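The Arm Was the Cheap Part

By Marthinus Kruger
Sunday, August 29, 2021

Every spring, somebody in a small company goes to a trade show and comes home in love. In our case it was me. I came back to Cunville in April with a tote bag, a sore neck and a quote for a robot arm, and I put the number from that quote straight into next year's plan as though it were the price of a robot.

It was the price of an arm. An arm by itself is a very expensive coat rack.

We manage keys. Landlords, storage yards and a couple of car lots send us their keys, and we tag them, hang them on organizers, log them and send them out again. The work is dull and it never stops, which makes it exactly the sort of work people at trade shows like to hear about. The fellow at the Plesisix booth nodded all the way through my explanation. He would have nodded if I had told him we shear alpacas.

What I want to argue is simple enough. Small firms budget for automation the way first-time boat owners budget for boats, and the people selling to us have no reason to set us straight. The quote covers whatever photographs well. Everything that decides if you will get any use out of the thing comes later, on separate invoices, from separate companies, each of which is surprised you didn't already have it.

Take the table. Our old benches wobbled, so we needed a stiff one, and the stiff one wanted a level floor. Then there was the mounting plate, the guarding, the extra circuit and the electrician who put in the extra circuit, who charged us for two visits on account of our building having been wired by an optimist. None of this was on the quote. I went back and checked, twice, the second time with my glasses on.

Then there are the fingers. I had assumed a robot arrived with fingers, as people do. The standard ones were fine for boxes and no good to us, so we went to Grernance for others, and when those turned out too blunt for a split ring we had another shape made, and another. In my original plan the line for this read "accessories." I had put 235 dollars against it. I keep that page pinned over my desk as a guard against future confidence.

But the line I left out entirely was time. Cosmin Tudose runs the cell for us, and when I asked him in the planning stage how long it would take to get going, he said it depended on what I meant by going. I took this for modesty. If I meant an arm that moved, he had that within a day. If I meant an arm that could deal with keys, tags and rings the way they really come out of the envelope, then I was asking for months, and for most of his working week during those months. His wages did not go up by a cent and so they never appeared in the project budget. They should have been the first thing in it. For a good stretch of the year the most expensive component in that cell was Cosmin, and I had him down as free. 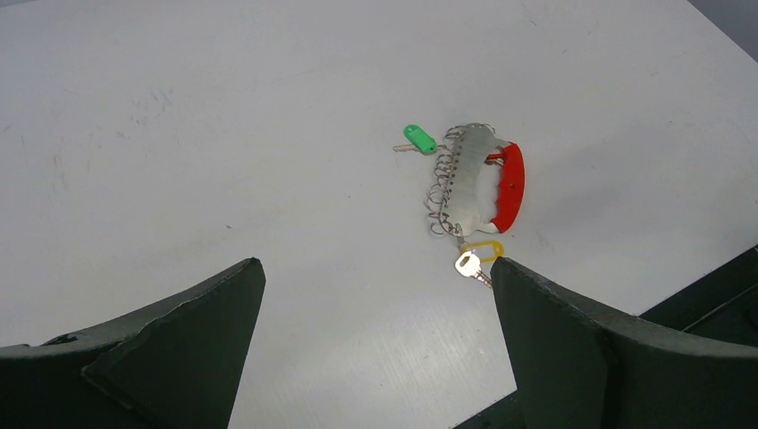 Key work at the bench: red-handled organizer, tagged keys, and two green fingers we did not budget for.

I would ask anyone with a purchase order half filled in to think hard about a thing like that little green tag. A person picks it up while talking about lunch. It is small, it lies at whatever angle it likes, and the key attached to it has its own opinions. The brochure shows a robot lifting a cube. I have been in this business a long time and have yet to receive a cube.

So here is how I do it now. I take the quoted price of the machine and assume it is 30 percent of what I will spend in the first two years. The other 70 goes on everything above, plus spares, plus the thing I haven't thought of. My accountant finds this crude. It is crude, but the careful version I made in the spring ran to four decimal places and was wrong by the price of a van.

I would also refuse to sign anything until the seller has tried the job with my own parts, in the state they really turn up in. Mail them a box of your worst. Kudo, who quoted against Plesisix, asked us for samples before they sent a number, and I marked them down for being slow. I now think it was the most honest moment of the whole process, and I spent it drumming my fingers.

Do I regret buying it? Ask me after the second year. I like the machine, and Cosmin likes it more than he lets on. There is a second arm in the draft plan for next year – I put it there myself – and beside it is a line for fingers, with a proper number in it this time. Cosmin has already crossed it out and written in a bigger one.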